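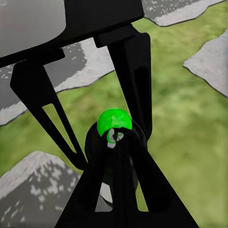
Gripper over the grass and gray patches, from directly above.

July, psalm workshop, started 9 a.m.

Good morning on Psalm 90! We finally have a version of the opening that a room full of people can sing without rehearsing. The trouble all along was "from everlasting to everlasting, thou art God." It wants to be slow, and we kept squeezing it into common meter (8.6.8.6) where it has no room to breathe. Tried it today to the tune Zultitz, which has those two held notes near the end of the second line, and it just opened up. Sang it three times through, mostly because we liked it.

Current text of verse 1, for the file:

Lord, you have been our dwelling place
through every age we know,
before the mountains came to be
or any field could grow.

"Or any field could grow" is weaker than the psalm. The King James has "or ever thou hadst formed the earth and the world," and the growing isn't there. It borrows from the grass in verses 5 and 6, which flourishes in the morning and is cut down by evening. I'd love to keep the grass for its own stanza and let it land there. Open for suggestions, margin of the blue binder please.

Verse 12, "so teach us to number our days": keep "number." We tried "count" and "measure" and both sounded like bookkeeping. Number our days. It's fine, people know it.

Verse 17 is the one I'm most excited about. The psalm says the work of our hands twice - "establish thou the work of our hands upon us; yea, the work of our hands establish thou it" - and our draft said it once, to save syllables. That was a mistake. After all those lines about dust and years passing like a sigh, asking a second time is how a person really prays. So we are giving it a repeat of the last line, full voice, no harmony. Try it at the evening session.
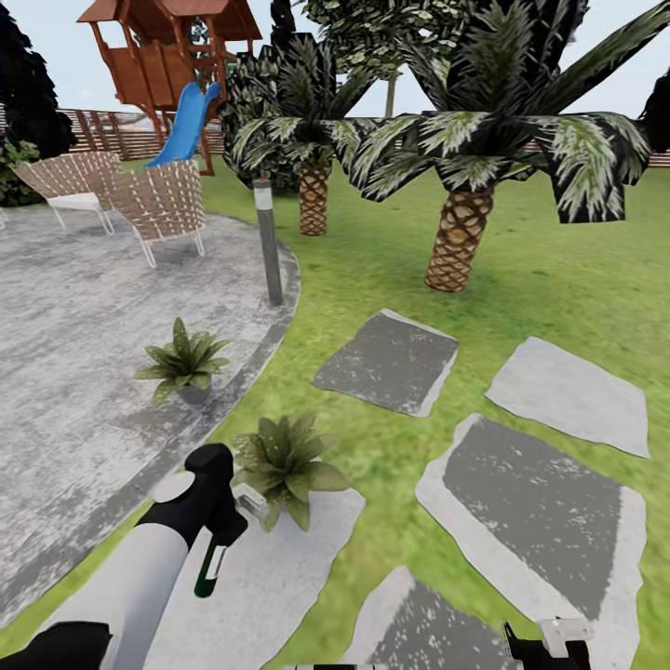
Speckled patio to the left, lawn to the right.

After lunch, Psalm 6. Much harder. "I water my couch with my tears" came out comic in every rhyme we had (couch / ouch was suggested and struck). Switched to unrhymed lines on the Desjardins chant and the difference was huge! It is a night prayer, it doesn't need to be neat. Also left a full silence after "how long?" The Hebrew breaks off there too, as I read it, and I like a congregation having to sit in the gap for a moment.

Psalm 18: not touched. Fifty verses, and we only want a portion. My vote is the stretch with the cords of death and then "he drew me out of many waters." Somebody else may want the hills melting.

Printing: Sillonetti stock for the booklet, the cream one. The white shows the staff lines through from the back. We need 300 copies, and nearly all of the music is already set. Zolar font for the verse numbers is too thin at small size, go up one step.

To do:
- grass stanza, two versions, sing both
- check the alto line in Zultitz, bar 6, sounds wrong to me
- ask the evening group whether the silence in Psalm 6 felt too long
- bring more pencils

Back to top | Psalm Workshop Notebook | Contact the workshop desk | Texts may be copied for use in worship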